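Are carbon offsets from a power company worth paying for?

Posted in Climate & Energy > Household

My electric company, Stollard, keeps mailing me about a "climate neutral" add-on. It costs $6 a month and they say it cancels out the emissions from my usage by paying for tree planting near a place called Ultby. I use more than 3,000 kWh a year and the leaflet has a nice green chart and almost no numbers I can check. Has anyone looked into one of these? I would like to do something, but I don't want to buy a sticker for my bill. The leaflet says the project is "verified" and doesn't say who did the verifying.

navarro_creek

I read the paperwork on a similar plan two years ago and dropped it. Some things to ask before you sign:

Who holds the credits. Every real credit has a serial number in a registry, and it gets marked as retired once it's used. If Stollard can't give you the numbers for last year's credits, I'd stop there.

What would have happened without your money. If the landowner was already going to plant those trees, or was already paid to by a state program, your six bucks changed nothing. Project documents have a section on this. It's usually the vaguest part.

How long the trees have to stand. Mine said 54 years, and then on a later page let the developer replace burned acres with "comparable" ones, with no definition of comparable. A young tree takes up very little in its first years, and the plan counted the whole lifetime up front.

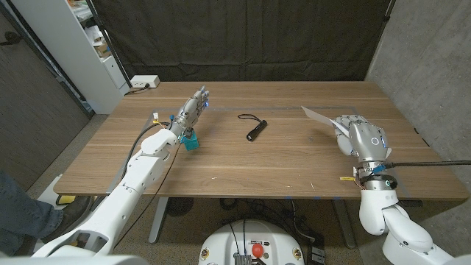 How much of the fee gets to the project. I asked three times and got a brochure back. Marketing and admin can eat a lot of it, and they don't have to print the split on your bill.

I'm not saying all offsets are fake. I'm saying the word "verified" on a leaflet is worth about what the paper is. Ask for the report itself, with the name of the auditor and who paid the auditor.

Kekden

just skip it and turn your thermostat down. trees burn

porchlight504

I'm a bit less gloomy than the first reply but I wouldn't buy it either. I signed up for one of these and after a year I asked what I'd paid for. They sent a certificate with my name on it and a drawing of a leaf. No location, no acreage, no date.

What I did with the money after that was boring. I sealed the attic hatch and the gaps around the pipes under the sink, and my usage went down by 504 kWh over the next year. Could have been a mild winter, so I don't claim all of it. But I can read my own meter, and I couldn't read theirs.

Also check whether the add-on renews by itself. Mine did, in August, and it took two phone calls to get it off the account. If you do decide to try it, get the cancellation terms in writing first, and ask if the price is fixed. The leaflet I got had "introductory" in very small type.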